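Gripper tune-up at the Lurncombe bench

Our hand-held gripper got its long-promised service in November, and I'm so happy to report that it closes like new again! If you've used it lately you'll know the jaws had gone a bit lazy, with one arriving a moment before the other (very annoying when you're trying to pick up anything thin).

Santino Insaurralde took it on and started with the linkage arms. Each pivot runs on a bushing, and over a busy season they collect an amazing amount of fine grit. He popped them out, wiped them down, checked the bores for wear and swapped 2 of them for spares from the Stesard drawer. Then it was back together, screws snugged by hand, and a slow open and close 36 times to let everything settle. I could have watched it all afternoon. 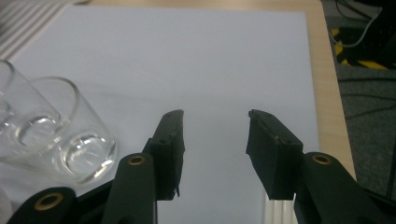 The gripper over the paper sheet, jaws apart, with two glass cups on their sides at the left.

Glass is a great check for this kind of work, because it shows up uneven pressure right away. Esi Mahama wrote up a short routine that I think we should all adopt: close on nothing, close on card, then close on a cup, 3 times each, and note which pad touches first. It takes 5 minutes, tops. She also wants us to look over the finger pads while we're there. A pad with a frayed bit on its lower end is due for a trim or a fresh facing, so please don't pull at loose threads, just put it on the list!

One more request from Santino: no oil on the bushings, please. It feels like the kind thing to do, but it holds the dust in. A dry cloth is plenty.

Next up is the Aryee unit, which squeaks. If you'd like to learn how the linkage comes apart, come and sit in. There's a spare stool and plenty of small screws to hold.

Tollolside Workshop Newsletter | Contact the editors | Back to top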